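Renting a pair of arms by the month

A two-armed workbench used to be something a small company bought once, argued over for a year and then kept long after it stopped being useful. Cukel wants to rent it out instead. The firm's Rirnlow kit comes as two arms, two grippers, a head camera, a control computer and the software to record and replay tasks. It is leased for a minimum of two months, and the customer supplies the table.

We had one on loan from January and used it on household objects, mostly plastic tableware. That is the work Cukel pitches it for: sorting, nesting, bagging and clearing. It is not meant for heavy parts, and the manual says so on its first page.

Setup took most of a day. The arms clamp to opposite ends of the work surface, and the calibration routine asks you to touch each gripper to 11 points on the tabletop. If one point is off, you repeat all of them. We repeated them twice. After that the calibration held for the rest of the loan, even when the table was bumped.

Teaching a task is the part Cukel has spent its money on. You guide both arms by hand through the job, and the software, called Shao, stores each run as a demonstration. Cukel suggests 192 demonstrations for a two-arm task. For bowl stacking we got usable results well before that, but the last stretch made the arms less hesitant at the rim, where most of the failures were.

The two arms don't always share work well. When both targets are near the middle of the table, one arm will wait for the other, and the wait can be long. Shao has a setting for this, buried three menus down. Cables also need attention. They run outside the arms, and we added clips of our own after the first week.

Bowls are a fair test for this kind of kit. The rim is thin, the sides slope away, and a gripper that comes in too low pushes the bowl across the table. The Rirnlow fingers are long and pointed and open wide, and that helps when bowls sit close to each other.
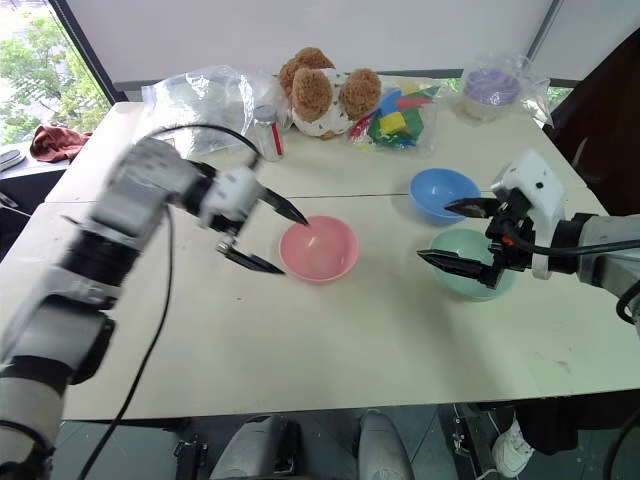
Both grippers at work among the pink, blue and green bowls.

Support was good. We opened 19 tickets over the loan and had a useful answer to most of them on the same day. The exception was a question about exporting our recordings, which works only through Cultance, the storage service Cukel bundles with the lease. You can download your own files from there, but slowly, and the folder names make little sense.

For a shop or lab that wants to try two-arm work before buying, the lease is worth a look. Anyone planning to run the same task all year should price a purchase first. Cukel sells the kit outright too, and credits the first two months of rent toward it.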